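Notas do orador
Prolongar a vida útil do equipamento informático nas instituições públicas
Sessão da tarde, 14h30, auditório principal

Diapositivo 1. Abertura
Cumprimentar a assistência em nome da Humura e agradecer o convite à Câmara de Drekovthorpe. Indicar que as perguntas ficam para o final e que o texto integral será distribuído em papel à saída.

Diapositivo 2. Enquadramento
O parque informático municipal compreende 3.000 postos de trabalho, distribuídos por escolas, bibliotecas e serviços administrativos. Até à revisão do regulamento de aquisições, a substituição obedecia unicamente à idade contabilística do bem. Um computador amortizado era abatido, independentemente do seu estado e da função que desempenhava.
Fazer uma pausa. Perguntar quantos serviços presentes aplicam ainda este critério.

Diapositivo 3. O novo critério
O abate passou a depender de um parecer técnico. O parecer responde a duas perguntas: se o equipamento serve a função actual e se pode servir outra, menos exigente, dentro da mesma instituição. Um posto de consulta de catálogo não tem as necessidades de um gabinete de projecto.
Referir que o modelo de parecer foi elaborado com a Nieminen e que se encontra no anexo B.

Diapositivo 4. O primeiro lote
Foram avaliadas 168 máquinas no primeiro lote, com início em Julho. Destas, 100 regressaram ao serviço e 60 foram reservadas para peças. As restantes seguiram para reciclagem.
Não comparar com outros municípios; os dados não são equivalentes.

Diapositivo 5. Dados e confidencialidade
Sublinhar que nenhum disco sai das instalações sem apagamento certificado. O registo é assinado pelo serviço de origem e arquivado com o auto de abate. Esta matéria suscita habitualmente perguntas dos serviços jurídicos.

Diapositivo 6. Intervenção técnica

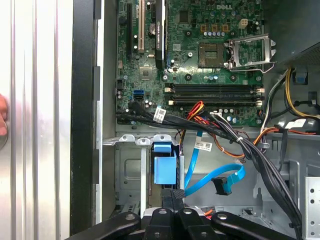
A intervenção é feita por bancada, segundo a ficha Plamum, que acompanha cada máquina desde a recepção. A ficha regista a limpeza, os ensaios de memória e de alimentação e as peças substituídas. Nenhum equipamento é devolvido com a ficha incompleta.
Se o tempo escassear, passar directamente ao diapositivo seguinte.

Diapositivo 7. Encargos e próximos passos
Explicar que a poupança em aquisições é parcialmente absorvida pelas horas de oficina e pelo espaço de armazenagem. Recomendar que ambas as rubricas constem do orçamento desde o primeiro ano.
Anunciar a abertura do segundo lote, reservado às bibliotecas. Os pedidos de adesão são dirigidos por escrito à divisão de património, com o inventário actualizado em anexo.
Agradecer e abrir o período de perguntas.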